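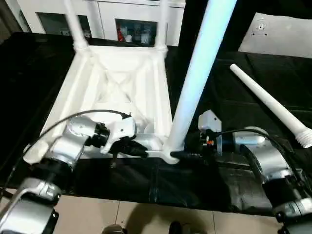 Draketti 741 Document Control Booth

Single-officer booth for land border crossings, ferry terminals and vehicle checkpoints

Product code: 741
Manufacturer: Draketti
Supplied by: Olbridge
Availability: made to order

Overview

The Draketti 741 is a one-person booth for checking passports, permits and freight papers at the side of a traffic lane. It arrives fully assembled and wired, and is set down on a level concrete base or a raised kerb island. The overall length is 3000 mm, so the booth can stand on most existing islands without alterations to the lane.

The 741 replaces the earlier Gatov booth, which is no longer made. The fixing points are in the same positions on both models and old bases can be reused if the concrete is sound. Panels and doors are not interchangeable between the two. Spare glazing for the Gatov can still be ordered while stock lasts.

Construction

Welded steel frame, galvanised and then painted. The walls are insulated sandwich panels with a steel skin on both faces. The roof overhangs on the lane side to keep rain off the counter and the officer's hands, and drains to the rear through a downpipe inside the corner post.

The floor is a raised deck with a removable cover for cables. Cables can be brought in from below or through a sealed plate in the rear wall.

Windows and counter

There is glazing on all four sides. The lane side has a sliding window with a lock and a shallow tray below it for passing documents. A second, higher window for lorry drivers can be fitted at the factory — it cannot be added later, because the frame above the counter is different.

The counter runs the full length of the lane side. It has cut-outs for a document reader and a screen. Tell us which reader you use when you order and the cut-out will be made to suit. If the reader has not been chosen, the counter is supplied with a blanking plate.

Heating, power and lighting

A convector heater is fitted under the counter as standard. Air conditioning is an option and goes on the rear wall, where it needs clear space behind the booth. There are 6 double sockets, four at counter height and two near the floor. Data points are left empty for your own contractor.

Interior lighting is dimmable, with a separate reading light over the counter. At night we suggest running the main lights low, as bright interior lighting makes it harder to see into vehicles.

Door

One hinged door, rear or end wall, left or right hand. The standard lock is an Engström mechanical lock with three keys. An electric release can be fitted where the site already has access control. Sliding doors are available for narrow islands.

What is included

Booth, fully assembled
Counter with document tray
Convector heater
Interior and reading lights
Engström lock and keys
Fixing bolts and base template
Wiring diagram and maintenance booklet

Not included: concrete base, connection to mains supply, crane hire, barriers, traffic signals, document readers, seating.

Options

High window for lorry drivers
Air conditioning
Bullet-resistant glazing and wall lining (increases weight — ask for a revised base drawing)
Roller blind, lane side
Roof sign box, lit or unlit
Colours other than light grey or dark blue

Delivery and installation

Booths are delivered by flatbed lorry and lifted off by crane using the four eyes on the roof. The site should be closed to traffic while the lift takes place. The base template is sent ahead of the booth so that the bolts can be set before delivery.

Olbridge can arrange the crane and lane closure paperwork in most areas. Deliveries to working crossings are usually made at night. We do not deliver to islands under a canopy unless the clearance has been checked first.

Ordering

Replacement parts are listed on page 116 of the Olbridge checkpoint catalogue. Prices depend on glazing, door position and delivery address, so please send a site drawing with your enquiry. Quotations received by noon on a Thursday are normally answered the same week.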